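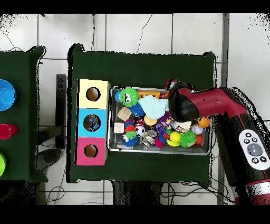
Olthorpe Toy Library: progress report to the Flomudach Fund, period ending November

The grant of 2,705 was received in full. Up to 500 of it was set aside for storage and table coverings, and the rest is for toys and replacements.

Sorting

Small toys are now kept in shallow metal trays in place of the old deep bins. A tray holds a mix: spiky balls, a soccer ball, a baseball, wooden cubes, a banana, knitted cloth. Families told us they want variety in one loan, so we have stopped sorting by type. The trays are set out on the green felt table. The stacked box with the yellow, blue and pink compartments stands next to the tray and is used for posting small items through the round holes.

Loans

We lent 17 trays this period. Two came back with pieces missing and have been made up from spares.

Still to do

Labels for the trays are late from Sidis and are now promised for January. The written cleaning routine needs one more draft. Shelving from Ó Ceallaigh has been ordered but not paid for, and the invoice will appear in the next report. We are not asking for any change to the budget.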